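Search the help board Search Log in Register

We use cookies to keep you signed in and remember your settings. OK More info

Marketplace wants a return address on every listing — do I have to use my home?

Ghassan Nimri
February 10, 2019

Hi all, hoping somebody who sells on Veslow can help me out. I've had a little shop on there since last April, mostly secondhand lamp parts and the odd clock, all run out of my spare bedroom. Yesterday I got a message saying every seller has to add a "return contact" to each listing, with a street address, or the listings get hidden from search. I have 222 listings live right now and I really don't want my home address sitting on every one of them.

I tried a PO box first and the form threw it back with a red message that just said "address type not accepted." Then I tried leaving it blank on one listing to see what would happen, and it saved fine, but now there's a yellow triangle next to it in my dashboard. No idea how long I've got before the triangle turns into something worse. The message didn't give a deadline, or if it did I couldn't find it, and support has me in a queue.

So — is there any way around using my house? And do I have to edit all of these one at a time? I've already done 53 and my wrist is killing me.

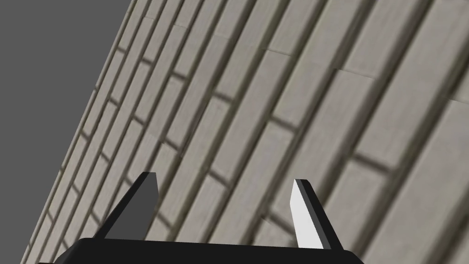
Planks in pale greyish beige, with darker grooves between them.

Soledad Nakamura

Oh, I feel your pain, I went through the same thing with my shop two weeks ago (I sell yarn, so I had 700 listings if you count every color separately!). Don't do them one at a time! Go to Shop Settings, then Policies, then scroll way down past the shipping stuff until you see Default Return Contact. Fill it in there and hit Save, and then — this is the part I missed the first time — tick the little box that says "apply to existing listings." If you don't tick it, it only goes on new ones. Mine took overnight to go through, and the triangles hung around until the next morning, so don't panic if nothing changes right away.

About the address, they wouldn't take my PO box either. What I ended up doing was renting a mailbox at the Haddad shipping store near me, where you get a real street address with a box number after it. The form took it on the first try as long as I put the box number on the second line. When I typed it all on one line it got rejected, so watch out for that. I paid for six months up front and I've been happy with it so far, the guy at the counter even texts me when something comes in. 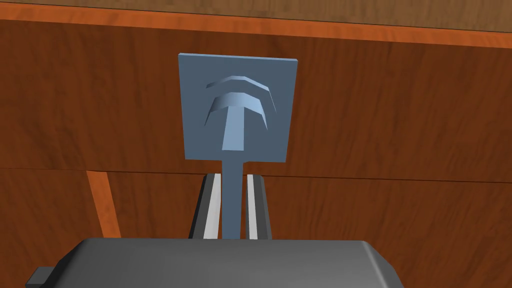

One more thing, check your packing slips too. Mine were still printing my old home address at the bottom after I changed everything else, and I'd mailed out a whole week of orders before I noticed. The slip has its own setting under Printing, and it doesn't pull from the policies page at all. Very annoying! And if you also sell on Voltstead, look there while you're at it. They've had a return address field for ages but it's optional, at least on my account.

voltagepaul

just use your work address, thats what i do. never had a problem

mrs_oakley

I'd be careful with the work address idea unless your boss is okay with it, I've had returns show up months later with no name on them. Also, I think small sellers get a softer version of this? I have under 100 listings and my message said I could show only the city and state to shoppers, with the full address going out by email after somebody opens a return. The switch is right under the address box, "show full address to shoppers," and mine was on by default. I don't know if you'd see it with as many as you have, but it's worth a look before you pay for a mailbox. If it isn't there, I'd go with what Soledad said.

Related topics
Veslow moved my payout date and I can't change it back
Buyer says wrong item, photos don't match what I sent
Can I link a Puvasa label printer to two shops?
Voltstead fees on refunded orders
How do I pause my shop for vacation without losing reviews?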